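検索 キーワードを入力 サイト内を検索

読了時間 3分

朝の食卓だより ピンクのタイルとトーストのこと

2014年1月27日

寒い日が続いておりますが、みなさまいかがお過ごしでしょうか。台所の床が冷たくて、起きてすぐはスリッパを二枚重ねたいくらいの毎日です。前号でお願いした「わが家の朝ごはん」のお便り、ほんとうにたくさん届きまして、数えてみたら174通もありました。お茶を飲みながら読みはじめたら止まらなくなって、気がついたら外が暗くなっていた、という幸せな一日をいただきました。ありがとうございます。

さて、お便りの中でいちばん多かった話題が、やはりパンでした。ごはん派のかたが多いのではと思っていたので、これは少し意外でした。厚切りを一枚だけという潔いかたもいれば、薄めのものを何枚も重ねて、上からがぶりと(お行儀はさておき)召し上がるかたもいらっしゃいます。わたしはだんぜん重ねる派です。お皿の上に高さが出ると、それだけで朝が少しにぎやかになる気がするのです。焼き色のついた耳が横から見えるのも、なんともいえず好きなところでして、白っぽい中身とこんがりした耳がしま模様になっているのを眺めていると、バターを塗るのも忘れてしまいます。
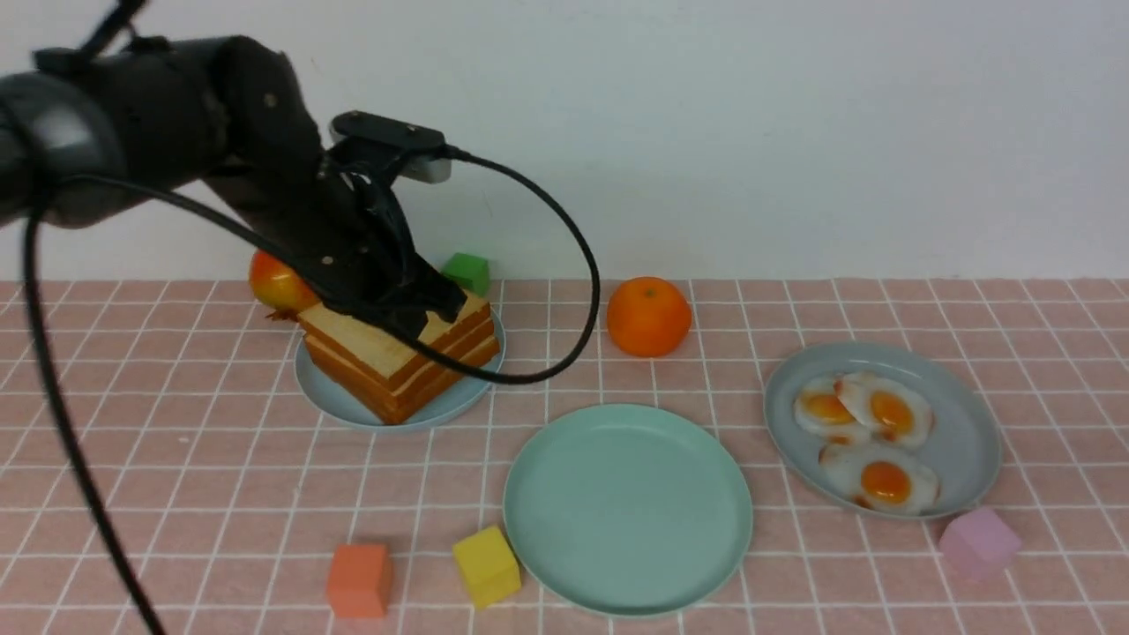 淡い青灰色の丸皿に重ねたトースト。うしろには赤いりんごも。

お皿の色についても、少し書かせてください。パンには白いお皿、と長いこと思いこんでいたのですが、青みのある淡い色に替えてみたら、焼き色がぐっと濃く見えて驚きました。縁がほんの少しのぞくくらいの大きさがちょうどよく、パンが主役の顔をしてくれます。そして下に敷く色です。ピンクのタイル柄の食卓なんて甘すぎるかしら、と心配するかたもあるかもしれませんが、白い細い線が格子に入っているおかげで、案外すっきりと見えるものですよ。雑貨店のMultcombeさんで生地見本を見せていただいたときも、同じような格子のものばかり手に取ってしまい、好みというのは隠せないものだと思いました。

くだものは、切らずに丸ごと置くのがこのごろの気に入りです。りんごの赤とみかんの橙色があるだけで、冬の朝の食卓がぱっと明るくなります。むくのは食べる人にお任せ、と決めてしまえば支度も楽ですし、残ったらそのまま午後のおやつに回せます。みかんは家族のだれかが必ず先に持っていってしまうので、並べたと思ったらもうない、ということもしょっちゅうなのですが。 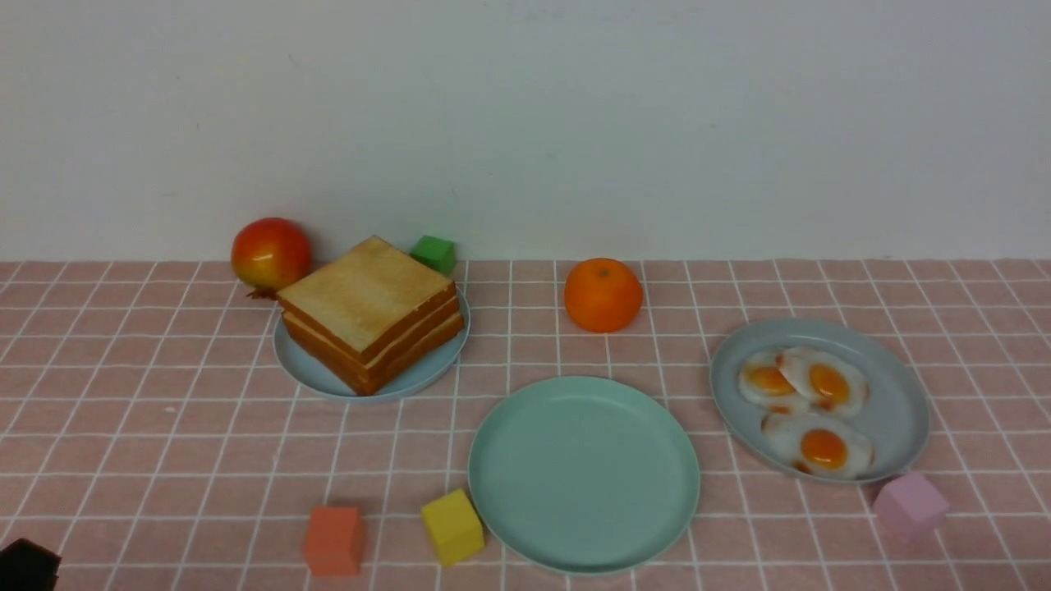

トーストと目玉焼き、りんごとみかん。目玉焼きは楕円のお皿に。

目玉焼きは、ひとり一つずつ小皿に分けるよりも、楕円のお皿にまとめてのせるほうをおすすめします。少しずつ重なりあっているくらいが気取らなくてよいですし、黄身の丸がいくつか並ぶとそれだけで絵になります。灰色がかった青のお皿なら、白身のふちもきれいに引き立ちます。お醤油かソースか塩かという例の問題については、お便りでも意見がまっぷたつどころか四つにも五つにも分かれておりまして、ここで裁くのはとても無理ですので、どうぞご家庭でじっくり話しあってくださいませ。ちなみにわたしは塩を少しと、黒こしょうです。トーストの上にのせるなら、黄身は半熟にかぎります。

いただいたお便りのうち21通は、次号から順にご紹介してまいります。「冷めたトーストをおいしく食べる方法」を書いてくださったかたが2名いらして、やりかたがまるで反対なのがおもしろいので、両方並べて載せるつもりです。

4月号のテーマは「春のお弁当箱」です。おかずの詰めかたでも、包みの布のことでも、ふたを開けたら片側に寄っていたという話でもかまいません。お便りは店頭の箱か、いつもの編集室あてにお送りください。字数は気にせず、長いお手紙も大歓迎です(わたしも長いほうですので)。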